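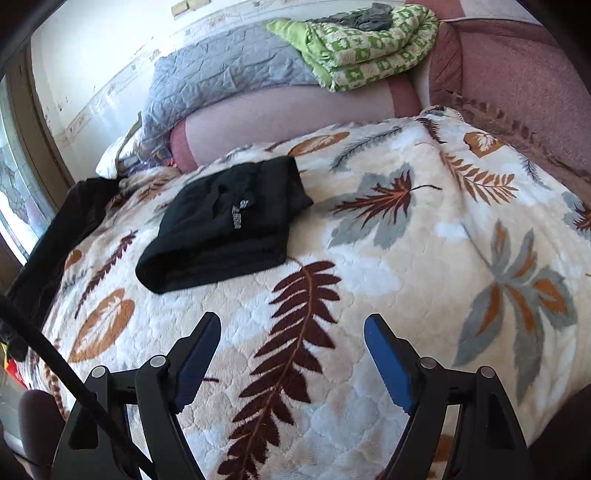 Section 4. Fitting the finger pads and making the first grip test

This section is for the hand-held gripper of the Jimley kit, second version. It supposes that you have finished Section 3 and that both fingers are on the palm plate with all pivots closed. If one finger is still moving sideways when you push it with your thumb, please go back to step 3.6 before you continue.

The work takes one evening. I wrote the steps in the order in which Karabo Lekota and I do them in the workshop at Skolimau, and Karabo has corrected the places where I was too short.

4.1 What you need

Two ribbed pads (blue, in the bag marked P)
Four pivot caps, already mounted in Section 3
Hex key 2 mm
The black cable with its clip
Contact glue, or the double-sided tape from the bag
A soft cloth and a little alcohol
For the test: a folded garment of thick cotton, and a bed or a sofa to lay it on

4.2 Fitting the pads

1. Disconnect the cable from the control box. Do not only switch off the box.

2. Clean the inner face of both fingers with the cloth and alcohol. Wait until the surface is fully dry.

3. Hold a pad against the finger without glue and look at the direction of the ribs. They must go across the finger, from side to side. With the ribs along the finger, cloth slides out when you lift.

4. Put a thin layer of glue on the finger and on the pad. Leave both open for 15 minutes, then press them together for one minute.

5. Repeat for the second finger. The lower edges of the two pads must be at the same height. A small difference you can still correct in the first seconds, later you can not.

6. Leave the gripper open overnight. If you used the tape, you can go on immediately.

Note: Pads from the older Bezerra bag are smooth on one side. They can be used for boxes and cups, but for clothes I do not recommend them.

4.3 Leading the cable

7. Lay the cable over the outer side of the left finger and fix it with the clip on the palm plate. Leave enough free length that the finger can open completely. Open and close by hand five times and watch the cable while you do it.

8. The cable must not touch the pivot caps at any position. If it touches, turn the clip a quarter and try again.

Caution: Keep your other hand away from the linkage when the box is connected. The gap between the two bars closes quickly and it pinches the skin.

4.4 Setting the opening

9. Connect the cable and switch on the box. The fingers go to the open position by themselves.

10. Read the value on the display. For a full opening it should show 69. If it is lower, loosen the stop screw with the hex key, a half turn each time, and read again.

11. Press the trigger slowly to the end. The closed value should be 2. If the display stays at a higher number, the pads are meeting too early and you must check step 5.

12. Hold the trigger closed and pull a strip of paper between the pads. You should feel the same resistance on the left and on the right.

4.5 First grip on cloth

Many builders begin with a wooden block, and the Ollberg manual also says so. I prefer to start with clothes on a bed, for two reasons. A soft base forgives when you go down too far, and a folded garment shows quickly if one pad is pulling more than the other.

13. Fold the garment to a compact bundle, with the thick fold on one side. Lay it flat in the middle of the blanket. A dark garment on a patterned blanket is good practice, if you later want to use the recordings from the camera.

14. Bring the open fingers over the thick fold. Stop before the pads touch the cloth and check that there is the same space on both sides.

15. Go down until the pads reach the blanket, then close slowly. Do not press the wrist down.

16. Lift by the width of a hand and wait for a slow count of five. Put the bundle back and open.

17. Repeat 29 times, every time from a slightly different side. Write down each slip.

Note: If the gripper takes the blanket together with the garment, you are going too deep. This was the most usual mistake of our Thursday group, and Gervásio Quintana solved it by closing a little earlier, while his hand was still moving down.

Caution: Do not test on knitted wool or on anything with lace. The ribs pull out the threads, and loose threads go into the pivots.

When you have fewer than two slips in the whole series, continue with Section 5, Camera and lens ring.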